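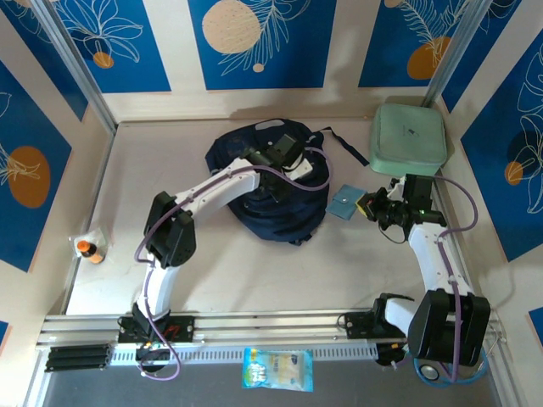 Decha Phuthong wanted to know whether the track stops dead or draws a straight line to the next good point, because those are two different faults and he didn't want me chasing the wrong one.

Straight line, Decha! Sorry, should have said so in the first post. It goes along nicely for a while, every wiggle of the trail in there, and then there's one long ruler-straight jump clear across the valley and it picks up again as if I'd flown.

Ticket: Missing sections in recorded hikes
Product: Kovham handheld, synced to the Tranow desktop app
Status: Open, then solved, then open again, now solved (see the end)

What I have
The Kovham is the older one with the buttons on the side. I bought it used. It's on the newest firmware it will take, and I checked that twice. Maps are on a memory card, and the map file is the Kirnside region one. I carry the thing in the top pocket of my day pack with the antenna end up, same as always, and it worked fine like that all spring.

What happens
I start recording at the trailhead, walk all day, stop recording at the car, plug in at home and sync. In Tranow the hike shows up with holes in it. Total distance comes out short, the climb is all wrong, and the moving time is nonsense. On the unit's own screen the track looks okay while I'm walking, or at least it did every time I bothered to look.

First try, Saturday
Did the reset everyone suggests, the one where you hold the power and page buttons until the logo comes up. Lost my waypoints (yes, I had a backup, no, it wasn't recent). Walked the Kirnside loop again. Same kind of gap, different spot. So I stopped blaming that one bit of trees by the creek, which had been my pet theory and which I had explained to several patient people.

Second try
Changed batteries. I'd been using rechargeables, and Karthikeyan Arumugam pointed out there's a battery type setting buried under System. Mine was set to alkaline. I fixed that and got a much more believable battery meter out of it, so thank you, but the gaps stayed.

Third try
Moved it to the shoulder strap so it had a clear view of the sky. I hated this, it bumps against my collarbone on every step. The gaps got a little shorter, or I wanted them to be shorter. Not a fix in any case, and I moved it back.

Fourth try
Decha asked me to copy the raw file straight off the unit before syncing and open it in something other than Tranow. I didn't know you could do that - you just plug it in and it shows up like a thumb drive, and there's a folder called Tracks. The raw file for the Kirnside loop had 1,093 points in it. The version in Tranow had 700.

Well! That changed things. The points were there the whole time, and I'd been blaming the poor Kovham, its antenna, my batteries and some innocent hemlocks. I opened the raw file in a free viewer and there was the whole loop, including the silly detour where I went back for my hat.

Fifth try
Reinstalled Tranow. Imported the same file. 700 again, so at least it was wrong in a dependable way. I turned off everything in Preferences that sounded like it might touch a track: auto-pause, snap to trail, smoothing. Imported again and still got 700. I will admit I walked away from the computer at this point and went and mowed the lawn.

Reply from Napaporn Paisan
Look under Devices, not Preferences. Each device you've paired has its own import settings and they override the main ones. There's a "Simplify on import" box and it's on by default for older units. Also, what's your elevation filter set to?

My answer
Found it! Devices, then the little gear next to the Kovham, then Advanced, then scroll. Simplify on import was checked. Unchecked it, deleted the hike, imported the raw file again and got all of them, 1,093, every last one. Distance looks right. The straight lines are gone. I marked this solved and felt very pleased with myself.

Reopened the next evening
The climb is still off. The loop is one I know well, and the sign at the trailhead says 460 feet from the lot to the overlook. Tranow was giving me nearly double. Napaporn had asked about the elevation filter and I'd sailed right past the question in all the excitement.

It was set to 2 feet. As far as I can tell, that means every tiny wobble in the altitude reading bigger than that gets added up as climbing, so I was getting credit for a small mountain just from strolling along flat ground. I raised it a bit at a time and re-imported after each change until the number came down to where the sign says it should be.

Where it stands now
Both problems were in the desktop app's device settings. The unit is fine and so is the pocket. I went back and re-imported the hikes I still had raw files for, and they all look whole. The ones from before August I'd already cleared off the unit to make room, so those keep their straight lines and I'll have to live with it. If anyone knows a way to get dropped points back out of Tranow's own library, please say so. Lourenço Bastos thinks the app throws them away for good at import, and that matches what I see when I export one.

For anyone landing here with the same trouble: copy the Tracks folder somewhere safe before you touch anything, then go to Devices, the gear, Advanced. And write your waypoints down somewhere. I'm still re-entering mine from an old paper map, one parking lot at a time.

Closing this one. Thanks, all of you, especially for not laughing about the hemlocks.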